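Project Report: Household Chores and Two-Armed Machines

Prepared by Chun-yin Shih
Unit: Automation and Society, final project
Submitted in October

1. Purpose of the report

This report considers whether a general-purpose robot can carry out ordinary kitchen chores to a standard that a household would accept. The question was set by the teaching staff and narrowed by the author to one chore, clearing a counter beside a sink. Work was carried out in simulation only. No claim is made about physical machines, except in Section 5, where the limits of the results are discussed.

2. Background

Machines have washed dishes and clothes in homes for decades, but they do so inside a closed box which a person must load and unload. The loading is the chore that remains. Earlier student work in this unit, carried out under the project name Riedl, looked at folding towels and found that most failures happened at the first grasp. The present project took that finding as its starting point and chose hard objects of mixed shape in place of cloth.

3. Method

The simulated kitchen was built in the Lusanness environment kept by the department. The control program, Letomix, was supplied to all students in the unit and was not modified, apart from changes to the grasp timing described in Section 4. A total of 500 trials were run. In each trial the robot was given one instruction, naming one object and the place to which it should be moved. The trial was counted as a success if the object came to rest upright, or in its usual position, at the correct place within the time allowed.

The items differed in the kind of grasp they called for. A bottle with a narrow neck can be held from the side, while a small bowl has to be taken by the rim or from beneath. A clear glass was included as a harder case for the vision part of the program, and an apple as an object that rolls when it is nudged. The robot had two arms, each ending in a black two-fingered gripper, and could use either one. It worked at a counter with a speckled dark brown granite top and a sink set into it.
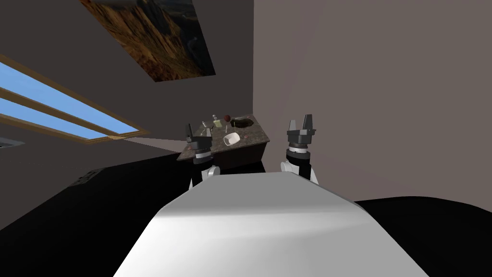

4. Results

Of the 500 trials, 142 ended in success. The remaining trials were reviewed from the logs and sorted by the first thing that went wrong. The largest group was made up of missed grasps, in which the fingers closed beside the object or pushed it away. The apple and the glass were the main causes. A second group involved contact with a neighbouring item on the way to the target. Dropped objects made up a smaller group, and the rest ran out of time.

The bottle gave the best results. The bowl was placed correctly more often than expected, although the program favoured one arm even when the other was closer. Slowing the final approach reduced the number of objects pushed away but increased the number of trials that ran over time, so the overall success rate changed very little.

5. Discussion

The results do not support the view that this program is ready for household use. A person clearing the same counter would be expected to complete every move without difficulty, and would also notice things that were never part of the instruction, such as a spill or a chipped rim. The program has no means of doing this.

Some caution is needed in reading the figures. Friction and weight are simplified in simulation, and a physical machine may do worse. It may also do better in certain cases, as real fingertips can be fitted with soft pads that were not modelled. The trials dealt with one object at a time, and the order in which a cluttered counter should be cleared was outside the scope of the project.

6. Recommendations

It is recommended that any later project begin with the grasping of clear and round objects before longer tasks are attempted. The rule by which the program chooses between its arms should also be examined. Trial logs have been left in the unit's shared folder under the name Gumia.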